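### 4.2 Upkeep of the suturing cell

Most reports on automated suturing give a page to the controller and a line to the state of the machine. We have come to distrust that balance. Over the months in which the Tullham cell was in regular use, the largest changes in its behaviour followed work done with a screwdriver and a cloth, and very few followed a change in the software. This section sets out how the cell was prepared and looked after. It also says where we doubt our own procedure, which is in several places.

The cell has two arms, each carrying a wristed instrument with a pair of jaws, and a Clavis control unit that drives both. The arms stand on one base plate. At each start-up the joints are homed, the instruments are fitted, and the jaws are opened and closed through their full travel with nothing between them. The operator then brings the two tips together over a Bošković block, a machined cube with a shallow cross on its upper face, and records the offset in each axis. If the offset is under the limit, the session begins. If it is over, the instruments come off and go back on, and the check is repeated.

We were told when the cell was installed that this check was enough. It is a poor test of what it claims to test. The block is hard and the jaws meet it without load, whereas all the trouble we have had with the wrists has shown up under load, with thread in the jaws and the drive cables pulled to one side. An instrument can pass at the block and miss a handover on its first stitch. For that reason a working check was added. The operator places interrupted stitches on a synthetic training pad carrying cuts in more than one direction, so that each wrist has to turn through a good part of its range. Figure 4a shows a pad with three cuts, all of them bridged by black stitches, and one instrument with its jaws closed just below a stitch on the long cut. Lengths of loose thread lie on the left side. 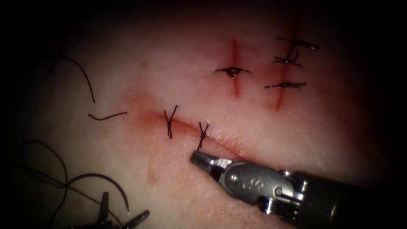 The pad check takes longer than the block and its result is harder to write down. We score it on whether each knot was formed without a hand on the override, and on whether the tails were held when the jaws were told to hold them. Both scores depend on who is looking. Séverine Pruvost and Vicente Bravo scored the same recordings separately and disagreed on 11 of them, mostly over slips so short that one of them saw a slip and the other saw a slow grip. We kept both sets of scores and have not tried to merge them. A reader who wants a single figure for reliability will not find one in this section, and should be wary of papers that supply one without saying who did the looking.

Loose thread deserves more attention than it gets. Offcuts are easy to leave on a pad between stitches, and a strand caught behind the jaws can work its way into the wrist. There it behaves like a worn cable: the jaws close late, or close a little short, and the controller adds current to make up the difference. We replaced one set of cables before finding a piece of thread wound round the pulley beneath them. The old cables were then put back and ran without complaint. Since that episode the wrist has been flushed, brushed and looked at under a magnifier before any part is condemned, and the pad is cleared by hand whenever the operator changes instruments.

Cable tension is the other routine job, and the one about which we are least sure. The service notes ask for retensioning every 700 jaw closures. No basis is given for this number and we could find none in our logs. Some instruments drifted well before it. Others went past it with no change we could measure, and were arguably made worse by the adjustment, as each retensioning disturbs the zero of the wrist and calls for a fresh calibration. We tried an interval of 400 closures for part of the work. It produced more maintenance and no fewer dropped threads. The trial was short, though, and two of the instruments in it were already old, so we claim no more than that the case for the shorter interval was not made.

What we now use is a condition check during the stitch itself. When one instrument holds the thread and the other carries a length of it, the line between them should come tight smoothly and stay tight while the wrists turn. Slack cables tend to give themselves away here: the line tightens in a jerk, or goes soft as the wrist passes the middle of its range. The signal can be taken from motor current, but the traces from our controller are noisy at low force, and a trained eye on the close view has so far done as well. In Figure 4b a fine dark thread passes close to the tip of the upper grasper, and a taut length drops from there to the head of the lower instrument. A still of this kind cannot tell anyone whether the tension was steady, and we would not offer it as evidence of a healthy wrist. It does show where the operator is asked to look.
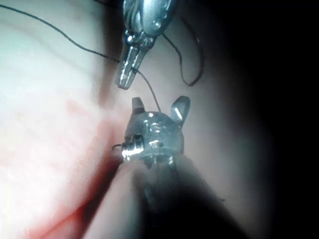
Rosine Delorme, reading a draft of this section, objected that a check which relies on the eye is no check at all, and that the interval in the service notes, however weakly founded, at least gives the same answer on every bench. She would keep the 700 closures, log the tension before and after each adjustment, and let the numbers settle the matter in time. The objection is fair. Our reply is that a fixed interval gives the same instruction on every bench, and we have seen too little to believe that it gives the same wrist.

Her proposal for logging has been taken up all the same. Tension is now read at 4 points on each cable run before anything is touched, and again after the wrist has been zeroed. The gauge is hand-held and its readings shift with the angle at which it is offered to the cable, so a small printed guide was made to hold it square. Hanane Nasr has a second guide at Cemside, where the cell is of the same type but the instruments are from a later batch. Until both sets of readings can be compared, the results in Section 5 should be read with the service record of each instrument beside them. That record is listed by instrument in the appendix, including the cables that were replaced for no good reason.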